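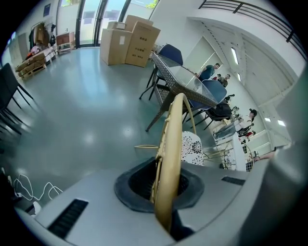
4. Setting up the Butley district walk

The Butley walk is the longest of the four routes in your Leron audio guide. It starts at Grollden station, crosses the old village of Garg and ends at the Butley water tower. Set the route up before you leave home, as the signal is weak between stops 6 and 9.

4.1 Downloading the route

1. Open the guide and tap Routes.
2. Choose Butley and Garg. The download is 389 MB.
3. Wait until the bar turns green, then tap Check Files.
4. If the check fails, delete the route and download it again. Your saved stops are kept.

Note: Garg was a separate parish until it was joined to Butley, and older street signs still carry its name. The guide uses the present district names. To see the old ones on the map, go to Map Settings and turn on Former Names.

4.2 Choosing a starting point

1. Tap Start From.
2. Select Grollden station (full route), Garg church (short route) or Nearest Stop.
3. Stand still until the blue dot settles on the map.
4. Tap Begin. The first recording plays when you are within 110 yards of the stop.

The short route leaves out the villa streets west of the railroad. You can add them later from the Extras list - they make a loop that returns to the church.
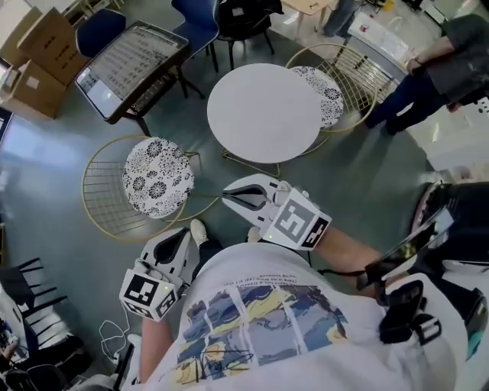 4.3 Changing how recordings play

1. Go to Playback.
2. Choose Automatic or Ask First. Ask First is better in the market square, where three stops are close together.
3. Set the language. A change takes effect at the next stop.

Caution: Automatic playback does not pause at street crossings. Use one earbud only on Station Road, and stop the recording before you cross the tram tracks.

4.4 Saving your place

The guide saves your place at each finished stop. To save between stops, hold the Pause button until the flag appears. Up to 61 flags can be kept for each route. When the list is full, the oldest flag is removed first.

Note: The churchyard gate at Garg is locked at 5 p.m. from November to March. If you arrive later, tap Skip Stop and follow the wall to the left until you reach the old post office.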